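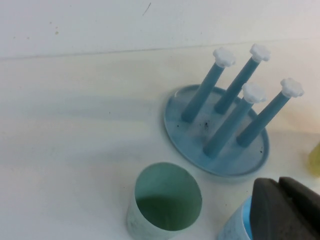
Blue rack, green cup, and the gripper coming in from the right.

How to test whether your robot arm can put away cups

People keep asking me if a robot can do the dishes yet. My short answer is no, but it can hang a cup on a post, and that's a pretty great first chore to teach it! I run an Imrie arm at my bench in Brurkham, and this is how I set up the test.

Step 1. Get a rack with upright posts. Mine has four, each with a white flower-shaped cap. The caps are a pain (a cup rim will catch on those petals if you come in even slightly crooked), so if you're just starting out, plain posts are easier.

Step 2. Pick light plastic cups in different colors. Glass can wait – trust me on this one.

Step 3. Start with the cups standing open end up. The arm has to pick one up, turn it over and lower it onto a post, and the turning over is where most of my early runs died.

Step 4. Record your demos. I drove the arm by hand for 258 runs, spread over most of November, and trained in Climus with the default settings. Move the cups between runs, or the arm will just learn one spot on the table.

Step 5. Score it. I do 60 tries and give each one 2 minutes. A cup has to stay on its post after the gripper lets go. Leaning on the cap doesn't count, however much you want it to.

So would I let it loose in my kitchen? Not yet. Wet plates, forks, a greasy pan – that's a whole different job. But for one cup at a time on a clear bit of table, I'm happy to let it work while I drink my coffee.

Next I'm trying the same test with the Sakville gripper pads.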